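Ticket: Gray haze on new tabletop, Nandano series
Product: Nandano work table, pale gray top
Opened by: Kadir Bayram
Status: Resolved

Kadir, 9:40 a.m.
Hi Dreststead support! Love this table, let me start there. Plain, smooth, no seams for crumbs to hide in — exactly what I wanted for the sorting room. My trouble is a cloudy patch that comes back every time I wipe down. Dish soap and warm water, then a paper towel. It looks great for an hour and then the haze creeps in again. I've tried it 2 days running with the same result.

Support, 10:15 a.m.
Thanks for the kind words, glad it's working out for you. Haze that returns after drying is nearly always soap left behind. Could you tell us how much soap goes in the bucket, and whether you rinse?

Kadir, 10:32 a.m.
A good long squirt, and no rinse. Oh boy, I think I see where this is going!

Support, 10:50 a.m.
Please try this:
Fill a bucket with plain warm water, no soap.
Wipe the whole top with a well-wrung microfiber cloth, working in one direction.
Change the water and do it again.
Dry right away with a second cloth. Skip the paper towels.
If a patch remains, put a little white vinegar in the water (one part to 9) and go over that spot only, then rinse.
Please don't use the Rajput cream cleaner that came with your Mestell sink. It has grit in it and will dull the surface.

Kadir, 1:20 p.m.
Two plain rinses took off most of it, and wow, the water was sudsy the first time. One stubborn patch by the wall end, where I set the label printer. Doing the vinegar now.

Kadir, 2:05 p.m.
Gone! I crouched down and checked it against the window from both ends and it's one even color all the way across. I'm so pleased with this. Printer is staying on the shelf until tomorrow so I can see if anything comes back overnight.
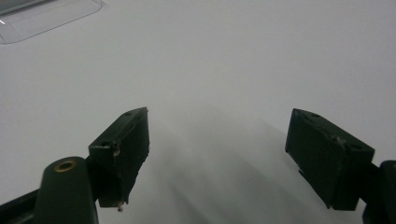
Kadir, 8:10 a.m.
Morning check: no haze at all. I've cut the soap to a few drops and taped your rinse steps inside the cupboard door for the others. Go ahead and close this one, and thank you!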